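Chapter 5
Laying Out: Your Table Before Your Flowers

In this chapter
Clearing a table you share with everything else
Choosing a surface colour
Laying flowers down flat and reading the bunch
Working with artificial and mixed stems
Words to know: face, spine, binding point, filler, collar

I learned to make bunches in the back of a shop called Lemma, in Rirkham, on a bench about as wide as an ironing board. It had the till roll on it, and the phone, and somebody's lunch, and whatever had come in the post that morning. I thought this was a disgrace. I had a picture in my head of a proper flower room, with deep sinks and a long zinc counter, and I was quite sure that once I had one of those my bunches would look like the ones in magazines. Well, I've had a long counter for years now and I can still make a lopsided bunch on it before breakfast!

So we start with the table you've got. If you came straight here from Chapter 4 you'll have your stems stripped and sorted, and you'll be itching to pick them up. Leave them be for a minute. Most of the trouble my students get into in the first fortnight begins on the table, well before anything is in the hand.

A shared table is the usual thing. People who do flowers at home do them where they pay bills and mend toys and charge the phone, and I've taught plenty of classes at Relholm in rooms that belonged to the computer club the rest of the week. You end up with tape next to a mouse or a cup next to a wire that goes who knows where. 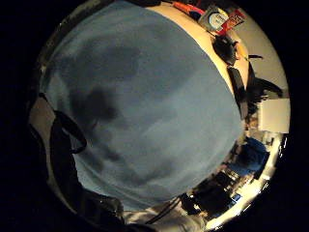

What I do with all that is push it to one side and keep the side. By which I mean: pick an edge of the table, the one furthest from your working hand, and let the clutter live there. Don't try to clear the lot. You'll spend half an hour putting things in drawers and then need the tape, and then need the scissors, and out it all comes again. Tape stays out. So do scissors, twine and a damp cloth. Cables are the one thing I'm strict about, as stems love to hook on them, and a bunch that you've spent ten minutes on will open up like an umbrella if you drag it over a loop of wire. Tuck them behind something or bring them off the back of the table.

Now for colour, and I mean the colour of the table. Ashton Maihi, who ran the evening course at Itamton before I took it over, used to carry a folded piece of dark cloth in his bag and throw it over any table he was given. I thought it was a bit of theatre. Then I tried making a white and cream bunch on a cream worktop and I simply couldn't see the edges of it. I kept adding white because I thought there wasn't any. When I picked it up there was enough for a christening.

The rule I teach is to work on something that none of your flowers are. A mid or dark blue is my favourite. Hardly anything in a spring bunch is slate blue, so every petal shows up against it, and green stems do too, which matters more than you'd expect. Grey is good. Black works, though I find it makes everything look expensive and I get pleased with myself too early. Pure white bounces the light about and washes out the pale things. Avoid patterns altogether. If all you have is a flowery oilcloth, turn it over.

Once the surface is sorted, lay the bunch down. Down flat, on its back, heads away from you or off to one side, with the stems running clear across the table. We call the side that looks up at you the face, and the line the stems make is the spine. Don't tie anything yet. Let go, take your hands right away, and look. 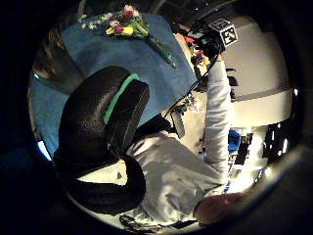 Reading a bunch lying down is a skill, and I'd like you to practise it every time until you do it without thinking. Begin with the heads. Where does your eye land first? With a yellow tulip sitting at the front of the cluster it'll land there and it won't much care what else you've done, so the pink, red and white blooms gathered round and above it are free to be a bit of a crowd. That's a good, easy arrangement for a beginner: one clear front flower, the rest as company. Look next at the filler, the little white sprigs. When they reach out to one side, as they do on that blue table, they soften the outline and stop the bunch looking like a lollipop. Then follow the spine. Long green stems that set off on a slant and draw in towards their ends give you a sensible place to grip. If yours fan out again at the bottom, that's fine too (you've made a spiral, and we'll get to those), but stems that cross back and forth want sorting out now.

A word about artificial stems. I use them for teaching, and I'm not a bit ashamed of it. The cupboard at Relholm has 78 of them, bought over several Aprils when the shops were selling off, and they get laid out and gathered up and laid out again by people who'd otherwise be bruising real tulips. They don't droop and they don't mind being squeezed. What they won't teach you is weight. A real tulip has a heavy, wandering head and it'll shift in your hand as you turn it, so for the exercises in this chapter go through once with whatever you like and a second time with fresh flowers if you can get them. There's a list of hardy, cheap ones on page 254.

You'll also want a place for the leftovers. Short stems, single heads, the bit of leaf that snapped off: put them in a small heap of their own near the table, where you can reach them with the hand that isn't holding the bunch. I pull from that heap all the time when I make the collar, the low ring of leaves and small blooms that goes on last and hides the binding point.

5.1 Clearing to one side

Stand where you mean to work and stretch out both arms. Everything you can touch without leaning is your working area, and the first job is to decide which part of it you can spare.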